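In defence of the boring episode
5 min read
September 17, 2025
By Forough Rahimi

My brother-in-law has a rule about television. If a programme hasn't grabbed him by the time he's finished his tea, it goes off. He is a fast drinker. In this way he has seen the first few minutes of most of the drama made in the last decade, and he will tell you with great confidence that none of it is any good.

I thought of him in May, when I got to the seventh episode of Clistham and realised that nothing was going to happen in it. If you haven't seen Clistham, it's a drama about a family-run ferry company on an estuary, and up to that point it had been a fairly busy one. There had been a forged will. There had been a man in a freezer. And then came fifty minutes in which two sisters cleared out their mother's kitchen, disagreed about a colander, and drove home.

The internet took it badly. By the following morning there was a thread called "What was the POINT of that", which had 200 replies when I gave up reading it. Several people had worked out how much of their lives they'd lost. One proposed a list of skippable episodes for the whole series, so that newcomers could get straight from the freezer to the trial, and somebody else had obligingly made it by lunchtime.

I'd like to put in a word for the colander.

When I was growing up, boring episodes were simply part of the deal. A series ran for half the year and had to fill its slot whether or not anybody had an idea that week. So you got the one where they were stuck in a lift. You got the one made almost wholly of clips from the others, introduced by a cast member staring out of a window. My mother was devoted to a hospital serial in which Helmut Stüber played a consultant with a bad back, and I can remember an entire episode in which he waited for a parcel. It did arrive. It was a lamp.

I couldn't tell you a single one of the plots. I know there was an explosion, as it was in the opening titles. But I could draw you that man's hallway, and I know how he stood in it, one hand flat against the wall, pretending to read the post. Years later, when he finally died (the back had nothing to do with it), my mother cried so much that she had to ring my aunt, and I'm fairly sure it was the hallway she was crying about.

You can't get that from eight tight episodes. Tight is the word everyone uses now, always as praise, as though a story were a jar lid. A tight series has no room for anybody to wait for a parcel. Everyone arrives in a scene already holding the thing they need, says the line that moves us on, and leaves. I watched all of Gandex last winter, a thriller so tight it squeaked, and I enjoyed every minute, and when a friend asked me what the main character was like I said, "Tall."

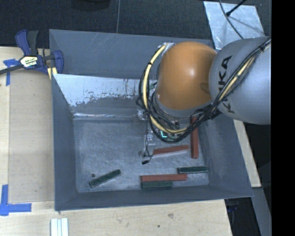
A KUKA robot arm over a grey metal bin.

The writers know this, I think. Su-chen Chung, who wrote the colander episode, was asked about it at a question-and-answer evening I went to, by a man who plainly hoped she'd apologise. She said she'd wanted to find out what the sisters talked about when the plot wasn't in the room. I wrote that down on the back of my ticket. The man asked whether the colander came back in the second series, and she said no, it had gone to the charity shop, they'd all seen it go.

There are objections, and I'll be fair to them. The first is that plenty of boring episodes are just boring. I accept this completely. I sat through all 37 episodes of Moradi, a costume saga about rival pastry cooks, and there's a stretch in the middle where I believe the cast had lost interest too. At one point a duke is told the same piece of news by three different people. It wasn't a bold study of time passing. They'd run out of duke.

The second objection is that nobody has the hours. People have jobs and children, and Novlow, the service I pay for and complain about, is offering me more programmes than I could finish if I gave up sleep. It also has a little button that lets you watch at a faster speed. My nephew uses it for everything. He got through a Sunday evening drama about grief in the time it took me to do a roast, and he reported that it was "quite hectic".

I can't argue with the hours. All I'd say is that the time you save seems to go on more television. Skip the colander and you've fifty minutes in hand, and my guess is you'll spend them choosing what to watch next. I once spent 30 minutes scrolling for something short.

What bothers me more is the skip list itself, and the idea behind it that a story is a set of facts to be collected. If you only need to know who did it, then yes, the kitchen can go. So can most of the detective's marriage and any shot of a field. You could get it down to a postcard. But the trial at the end of Clistham turns on whether the younger sister will lie for the older one, and she takes a very long time to answer, and Yee-man Man does almost nothing with her face while she's deciding. I was beside myself. I'd spent an evening in a kitchen with these women. I knew precisely how the younger one goes quiet when she's about to give in, as I'd watched her do it over a colander.

My brother-in-law, who'd followed the list, said the pause was a bit slow.

I've told him he should go back and try the seventh episode. He says he might, if it's raining. I've suggested that he lets his tea cool first, and that he has a biscuit, perhaps two, as there's a long bit with some tea towels before they even get to the cupboards.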